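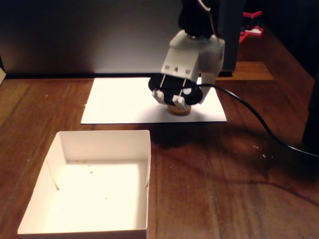
# Does paper weight change how fast it soaks up water?

Kyrylo Yatsenko, Celtdale

## Background

My uncle runs a small print shop in Welport and keeps his stock off the floor after a leak last October. He told me the heavy card always came out better than the copy paper. I wanted to find out if heavy stock takes up water more slowly, or if it just holds its shape so you notice the damage less.

## Method

I used two stocks from the shop, 90 gsm copy paper and 300 gsm uncoated card. Both were cut into strips the same width with a guillotine. I drew a pencil line near the bottom of each strip and hung it from a ruler over a tray of tap water coloured with blue food dye, with the water touching the line. After 9 minutes I marked the top of the blue and measured it with a steel rule.

All the strips were cut along the grain. My first set was cut both ways by mistake and I threw those results out.

## Results

The dye climbed higher in the copy paper in every pair. The card strips varied more from one to the next, and two of them had a slanted blue edge, so I measured those at the middle.

I also weighed the strips before and after. The card gained more water in total even though the dye didn't climb as far. I hadn't planned for this and only weighed the later strips.

## Problems

The classroom was warmer in the afternoon sessions and I didn't record the temperature. The dye may also travel at a different speed from the water, which would make my heights too low. The two stocks came from different mills, so weight was not the only thing that changed.

## Next time

I would get several weights from a single range and weigh every strip. I would also like to test coated card, as the Plambridge library uses it for its shelf signs and they curl every winter.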